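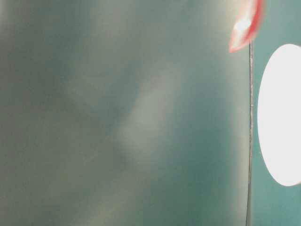

Fig. 4.1 Surface in teal-green, seen from very near.

4. Setting the practice place for spoon and bowl

This section explains how to prepare the Hevholm table set for spoon practice. Please read it to the end before you put anything on the table. If you have the older Zendeo mat, the steps are the same, only the mat is smaller and you must leave out step 3.

4.1 Laying the mat

1. Clean the table top with a damp cloth and let it dry fully.

2. Unroll the mat with the smooth side up. If it was stored in a cold room, leave it flat for one night before use. In December our own mats needed this every time.

3. Press the mat from the middle to the outside with your open hand. Air that stays under the mat will make the bowl rock when the spoon touches it.

4. Look along each edge of the mat. The edge must lie flat on the table. A raised edge can catch a sleeve.

Note: Do not fold the mat. A fold leaves a line that does not go away, also not with a warm iron.

Caution: Never cut on the mat. It is made for tableware only.

4.2 Placing the bowl

5. Take the bowl marked 954 under its foot. The smaller bowl from the same box is for the pouring tasks in section 6.

6. Put the bowl on the mat with 200 mm of free mat before it, measured from the front edge. The person who practices should reach it without bending the back.

7. Turn on the room light and look for the shadow of the bowl. A soft shadow on one side is good. If you see a strong shadow inside the bowl, move the lamp farther away.

8. Remove all other things from the mat - cups, lids, paper, the box itself.

4.3 First exercise with one cube
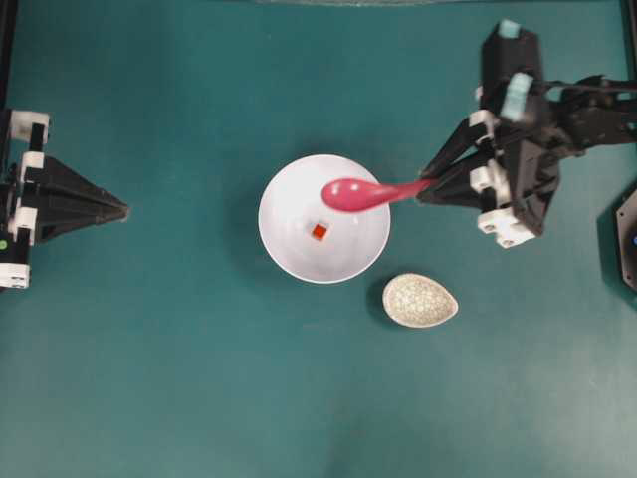 The first exercise uses one cube only, and the spoon must come to it slowly. Hold the spoon near the end of the handle and bring it in over the rim from the side. In Fig. 4.2 the pink-red spoon is over the white bowl and does not yet touch the small red-orange cube, which lies near the middle of the bottom. Stop at this height for a moment and check that the scoop is level. Then go down to the cube.

9. Lower the spoon until it touches the inside of the bowl beside the cube.

10. Slide the scoop under the cube. If the cube moves away, let it go to the wall of the bowl and try there. The wall helps you.

11. Lift straight up until the spoon is free of the rim.

12. Put the cube back in the bowl and repeat. After 4 good lifts you may take a second cube.

Note: A cube that lies turned to you with a corner is a little harder to lift than one with a flat side. Do not correct it with the fingers, it is part of the exercise.

Caution: The cubes are small parts. Count them back into the box after each session and keep the box away from children under three years.

4.4 After use

Wash bowl and spoon by hand in warm water with a mild soap. Wipe the mat with a soft cloth - no scouring powder, no alcohol. Roll it loosely and close it with the cotton band. Store it standing up.

Spare cubes and bands can be ordered from Skernent with the form on the last page. For questions about this section please write to Heledd Ellis, who answers on Thursday.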